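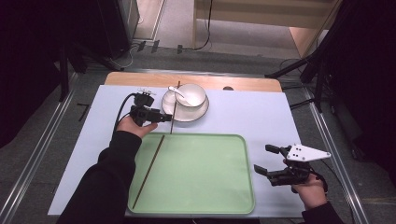 I used to set the table the way my mother did, meaning everything got dumped in a pile in the middle and people fended for themselves. Then I started making noodle soup every week through the winter, and I got tired of guests getting up three times before their first bite. So I worked out a simple place setting for soup nights, and a couple of you asked me to write it up after my dumpling post. OK, let's do it!

What you need for each person: a soup bowl, a saucer that's wider than the foot of the bowl, a ceramic soup spoon, a pair of chopsticks, and a small tray. And a mat of some kind for the table. I like one big mat better than little individual ones (they slide around, and mine curl up at the corners).

Start with the mat. Wipe the table first, because crumbs under a mat will drive you nuts all evening. Smooth it out from the middle and don't worry about covering the whole table. I leave a strip of bare wood showing at the far side and I think it looks nice that way.

Next, the saucer and bowl. Put the saucer toward the back of the mat, a little to one side, and set the bowl right on it. White on white is my favorite for this, with maybe a thin dark line around the saucer. If you're serving very hot broth, carry bowl and saucer together. My friend Séverine Gaillard carries hers by the bowl rim and I can't watch.

The spoon goes in the bowl while you're setting up, with the handle leaning out over the rim. Take it out before you ladle! I've poured broth down a spoon handle and straight onto my sleeve more than once. When the soup's in, the spoon can go back or sit on the edge of the saucer.

Now the tray, which goes in front, closest to the person eating. Mine are plain plastic with rounded corners and a raised rim, and that rim is the whole reason I bought them. It catches drips, and it keeps the chopsticks from rolling off onto the floor. Pale green is pretty with a light blue mat, but use what you've got. I ate off a cookie sheet for most of college.

Chopsticks last. I lay them down one at a time. Put the first one on the tray at a slant, toward the left, then bring the second in next to it and line up the tips. If you drop both at once they cross, and then you're fussing with them anyway. Lefties, flip all of this around. Dark wood ones show up well on a light tray, but check for splinters if they're old.

For a crowd, I do all the mats and trays first, then go around with the bowls, then the chopsticks. For 6 people it goes pretty fast, and kids are great at the chopstick part.

Clearing up is the same thing backward: chopsticks and spoon onto the tray, bowl stays on its saucer, and everything for one person goes to the sink in two trips. Hand wash wooden chopsticks and let them dry all the way before they go in the drawer.

Next up is the ginger broth, as soon as I've got the salt right.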